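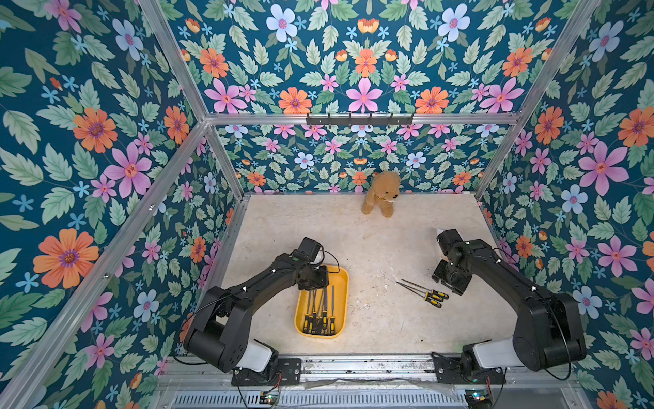 Guvent teaches its robots to tidy up, one tool at a time

I spent a morning in March at Guvent, the small shop over on Fadach Street, and I came home wanting to put everything I own into trays. The folks there are teaching a pair of robot arms to sort hand tools, and they do it the old-fashioned way - by showing them.

The project is called Lo. A person sits down at a set of controls, moves their own hands, and the black arms on the table follow along. Every move gets saved, along with what the cameras pick up. One go-round is called a demo, and when I visited, the team had 3,077 of them on the books. They need a whole lot more!

So of course I asked for a turn. They gave me 12 tries (very generous, considering the line of people who had real work to do) and I can tell you that picking up a skinny tool with somebody else's fingers is hard. You think you're right over the handle and you're an inch off. My first few attempts were so slow that I got teased for it, and fair enough. A good operator gets through 57 demos in a shift and makes it look like stirring coffee.
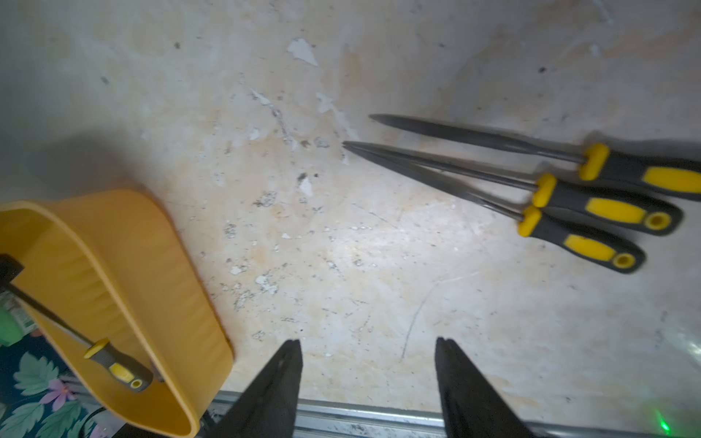
The view from the gripper, with tools still out on the table and the yellow tray at left.

What surprised me was how much they like a bit of mess. If the tools started in the same spot each time, I was told, the robot would only ever learn that one spot. So they get scattered, turned, and bunched up together between runs, and the operator has to work it out fresh.

The controls come from a company called Jesetti, and the crew has been tweaking them all winter. Next up is a batch of 96 runs with the arms working on their own, no hands on the controls at all. I've asked to come back and watch that one, and I'm bringing donuts.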